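2026-06-03
By Ludmila Štěpánek

I've been setting up the tea table at Flaltport since May, and people keep asking how I stop it turning into a puddle by mid-afternoon. It takes me 15 minutes, so here goes!

Pick the table first. I like one next to a long seat, so people can sit down with their tea and don't end up standing in line with it (you know who you are, Kazimír).
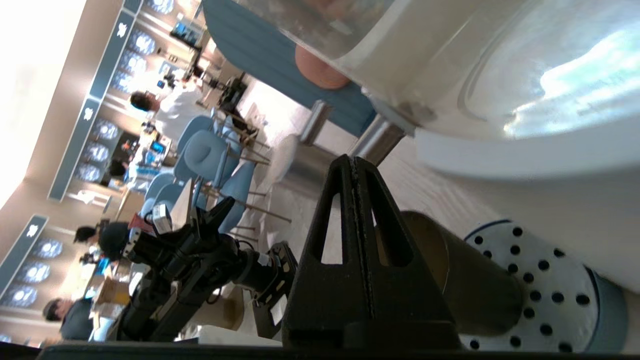

The big container goes down before anything else, while you still have room to shove it about. Get your hands low and check every foot is sitting flat. Those short chrome legs don't leave much space underneath, so wipe the tabletop first. I also leave a gap between the container and the bench – the stitched blue fabric is lovely and I really don't want tea in those grooves.

Next, put one cup out in front and see if you can reach it without bumping the container. If you can't, slide everything back a bit.
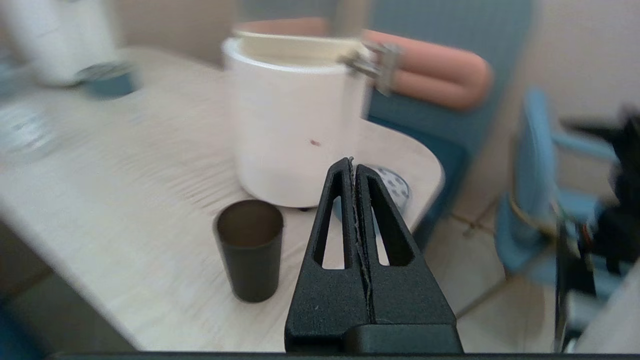
Dark cup in front, big white container behind.

Now for drips. Anything round with holes in the top will do, as long as you can lift it out and rinse it. Keep it close to the container and well back from where coats and elbows go past.

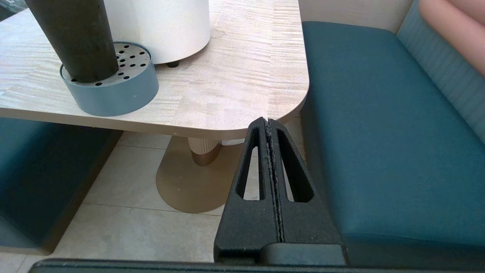
The round blue one with the perforated top, and the table's rounded corner.

Last job is the cups. Run a finger around each rim and look inside under a good light.

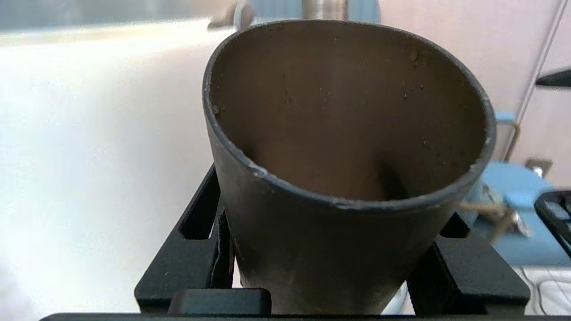 Metal ones get scuffed, and I don't mind that, but anything dusty or speckled inside goes back to the sink for hot water and a soft brush. Dry them upside down on a towel – the 2 extra minutes are worth it – and then put the kettle on.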